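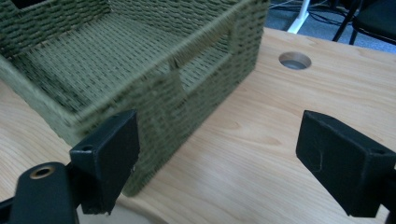 The Long Move Off Gollari

When a free program stops being kept up, its users have to go somewhere

Sunday, December 8, 2024

Clodagh Keane still has a copy of Gollari on the old tower computer in her back bedroom. She opens it when a customer sends her a file from before the switch. Everything else she does in Trestine now.

Gollari was a free program for laying out knitting and weaving charts. It was written by one person, Mulugeta Belay, who put the first version on his own site and kept adding to it in the evenings for years. At its height the mailing list had 3,557 addresses on it. There was no company and no paid support. If the program crashed, you wrote to the list, and Belay or one of the regulars wrote back.

In March he posted a short message. The toolkit Gollari was built on would no longer run on new versions of the operating system most of his users had. Rewriting it would take more time than he had. The downloads would stay up, the sign-in for the pattern library would be turned off at the end of the month, and the source code was there for anyone who wanted it.

"I read it twice and then I went and made a backup," Keane says. She had 800 charts in the library and copies of perhaps half of them at home.

The trouble was the file format. Gollari saved charts in a form of its own, and the export menu offered only a picture or a printed page. A picture of a chart is fine to knit from. You can't change the stitch count in one.

Two people on the list started work on a converter within days. Ita Mac Mathúna had written scheduling software for a bus company and knew nothing about charts. Noreen Duggan had drafted weaving patterns since college and knew nothing about file formats. They worked by email, with Duggan sending test files and Mac Mathúna sending back whatever came out.

The first version handled plain color charts and turned every cable upside down. The second fixed the cables and lost the row labels. Version 28 was the first one they told other people to use on files they cared about, and they are now on 31. It reads all but the oldest Gollari files and writes a format that Trestine can open.

Trestine wasn't the only choice. Kotoseo, which runs in a web browser, had the better drawing tools, and a good part of the list went there first. Several came back after finding that it needed a connection to open a saved chart. Noreen Costello, who teaches in a hall with no signal, lasted one class.

"I had the laptop out and a room full of people and it wanted me to log in," she says.

Trestine has its own gaps. It prints slowly, the symbol set is small, and the help pages describe a menu that was moved two versions ago. Its maintainers have accepted Mac Mathúna's converter as a plug-in, so new users no longer need to run it by hand.

Belay has stayed on the list. He answers questions about the old format when Mac Mathúna gets stuck, and he sent her his notes, including a page on a compression scheme he named Dolan and dropped after a few months. Files saved with it are the ones the converter still can't read. Keane has a folder of them, and she is redrawing those charts one at a time.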